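Nornaso Publishes Flondix 2 Household Chore Results

Closing drawers and collecting light objects are ready for supervised use. Cables and cloth are not.

VUNDBY, June 17, 2023 - Nornaso today released the results of Flondix 2, its second test series on general-purpose robot arms in furnished rooms. The series covers 41 chores taken from ordinary home and small-office work and includes 832 logged attempts. Each attempt was scored as complete, complete with help, or failed. An attempt in which an operator touched the object or the arm could not be scored as complete.

All chores were run with the same two-finger gripper. Objects to be lifted weighed up to 800 grams. Heavier items, liquids, glassware and anything connected to live power were left out of the series.

Chores with one rigid object and one clear motion gave the most dependable results. Closing a drawer, pushing a chair in and moving a box from floor to shelf were completed without help in most attempts. Opening a drawer was less dependable than closing it. Failures usually began at the first contact, when the fingertips met the drawer front at an angle and slipped off before the slide started to move.

Low, crowded areas were harder. Under a desk, the arm has to plan around legs, crossbars and walls, and the gripper itself blocks a large share of what its camera can see. Thin cables against a floor or baseboard were often missed by the detection software, or were found and then lost as the fingers came close. Folding and straightening cloth was the weakest group in the series, and Nornaso does not recommend it for unattended operation.

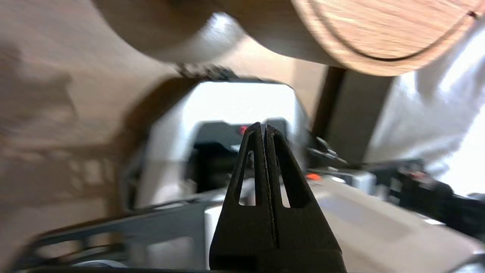
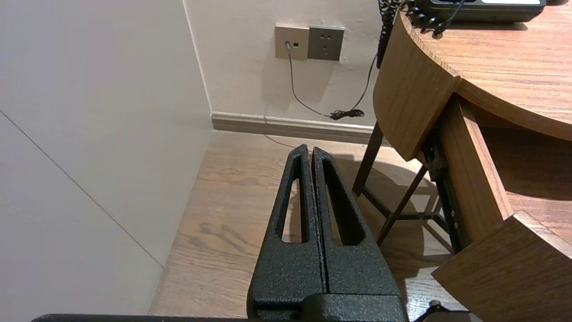
Gripper fingers as seen from the wrist. The second view takes in a desk with a drawer partly open and cables along the wall.

"The answer for most chores is still 'with a person in the room,'" said Suqin Tian, who directed the test series at Nornaso. "The arm closes a drawer well. It does not know that a cable has been caught in the drawer, and a person would notice that at once. We would like buyers to see both results on the same page."

Speed was recorded and had no effect on the score. In almost every chore the arm was slower than a person doing the same work. The difference was smallest in repeated pick-and-place work and largest in chores where the arm had to stop, look again and replan.

The shop-floor part of the series was limited to sorting small parts into bins, returning hand tools to a rack and clearing a bench. Sorting was dependable as long as the parts did not overlap. Bench clearing was scored as complete with help in many attempts, most often when objects were resting on one another.

The Flondix 2 package contains the chore list, the scoring rules, the attempt log and the mounting drawings for the wrist camera. Rooms can be arranged differently from those used in Vundby, provided that the start position of each object is recorded before the attempt.

Nornaso will publish an addendum in August with repeat runs of the drawer and cable chores using a narrower fingertip. The chore list will stay unchanged so that the two sets can be compared.

About Nornaso
Nornaso tests and documents robot arms and grippers for use in homes, offices and small workshops. The company is based in Vundby.

Press contact: Nornaso, Vundby, attention Suqin Tian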